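Perguntas frequentes: guarda de objetos e caixas na Residência Darnosura

29/7/23
Por Reiko Imai

Pesquisar no site Digite sua busca OK

Quem pode utilizar o depósito?
Os residentes com contrato vigente. Visitantes não têm acesso.

Qual é o prazo máximo de guarda?
O prazo é de 20 dias, renovável uma única vez mediante requerimento à secretaria.

Quantos volumes são permitidos?
Cada residente poderá depositar dois volumes, identificados com nome e número do quarto.

Como devem ser entregues as caixas abertas?
Recipientes sem tampa são aceitos desde que os objetos fiquem abaixo da borda e possam ser conferidos no balcão.

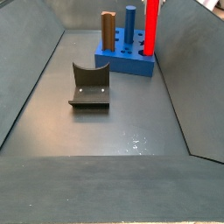
O que não é aceito?
Alimentos, líquidos inflamáveis, animais e documentos originais.

Como proceder em caso de extravio?
O residente deverá comunicar o fato por escrito em até 16 dias, anexando o recibo.

Comentários

Junpei Koyama: O recibo pode ser enviado por e-mail?

Secretaria: Sim, em formato PDF.

Neville Whitlock: E bicicleta, conta como volume?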